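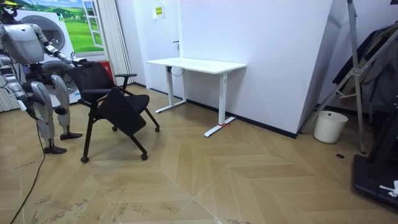

Robot with one hand on the back of a black chair.

Print | E-mail
Search this notebook Search
Reading time: 2 minutes

February, a bit after four

Drug-checking bench, Yule room. A long day but a good one, and I want to get it down while the kettle's on. The new Sedano strips (lot 1331) finally came up from Fokberg, and I spent most of the afternoon running dilutions on them. They gave a clear line at 300 and at 400 ng/ml, which pleased me no end. Lower down it gets murky, and I'd like somebody else's eyes on those before I write anything on the card for the outreach van.

We did 14 caffeine blanks as well and one looked faintly positive, though I'd been reading under the old lamp by then and my eyes were tired. Repeat tomorrow in daylight, please, same water.

The Druvus sheet still tells people to wait two minutes. I'd much rather it said five – it's a lot to ask of someone who's poorly and in a hurry, I know, but the faint lines do come up late and it would be kinder to say so plainly.

Naloxone kits: nearly 400 left in the cupboard, the oldest at the front. Gloves low again (medium). Pipette tips ordered.

Print | E-mail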